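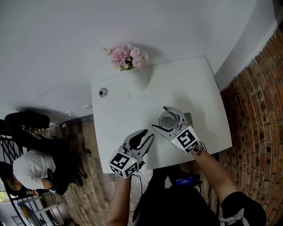

Right gripper on the glass, left one waiting its turn.

September, getting on for 7 in the evening. Well, the right-hand gripper has let us down again! I spent the whole afternoon on the glass task and it kept losing its grip halfway through the lift — the motor just goes slack for a moment, no warning, and the little green light stays on as if all's well. That's the bit that bothers me. A fault you can see is fine, I'd simply stop.

Yee-man Man went through the log with me over tea and found the same dip in 57 of the takes, out of 300 (ouch). She thinks it's a loose connector. I-hsuan Lau blames the last Zutik update and wants to go back to the old one, and they argued about it all the way down to the car park. I'm with Yee-man, mostly because the dips got worse when I bent my wrist.

Anyway, no more glass until it's sorted. Plastic cups tomorrow, and I must ring Kokbridge about a new cable.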